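The owner of the Tesville laundromat bought the place 15 years ago, when half the dryers were out of order and the change machine took only ones. She had been doing payroll for Gravholm and wanted shorter days.

"I got longer ones," she says. "I open at six and I'm still mopping at ten at night."

Most of her customers come from the apartments on Willum Street, where the hookups were taken out years ago. December is her best month. People wash guest bedding, and the big machines are full by noon.

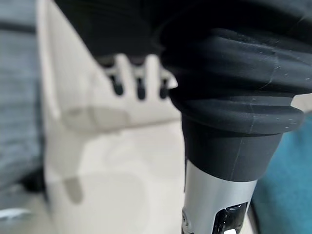 Water is the bill she watches. It came to $2142 last winter quarter, up from the year before, and she raised the price of a large load by a quarter to cover part of it.

"Two people complained. One of them still comes in."

She has had an offer from Boström, a chain with roughly 60 locations, and turned it down. They wanted to switch everything to a phone app — no coins, no attendant.

"A lot of my people pay in quarters," she says. "They save them up in a jar."

She would like to put in a folding table by the window next, and fix the sign.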